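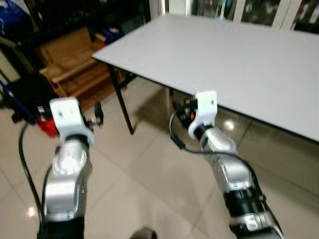

About Proltano

Proltano publishes plain guides to eating well, sleeping better and staying active. Anca Sârbu started it as a newsletter for 61 readers, most of them from her evening nutrition class in Bratu. Oana Pascu joined the following October and took over the recipes.

We now have 588 articles in the library, all free to read. Each one is checked by a registered dietitian or a physical therapist before it goes up, and again every 2 years. If the advice has changed, we rewrite the page and put the new date at the top.

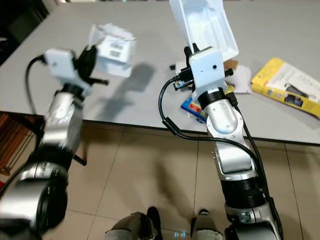
Our print series, Broden, comes out in spring and fall. Each issue has nearly 40 recipes, a walking plan and a few pages of reader letters. Back issues can be ordered by mail while they last.

We do not sell supplements or take payment for reviews – books and kitchen tools are bought at full price. Nothing here replaces a visit to your doctor.

This site uses cookies to remember your settings. Accept | Learn more

Contact | Privacy | © 2018 Proltano | Back to top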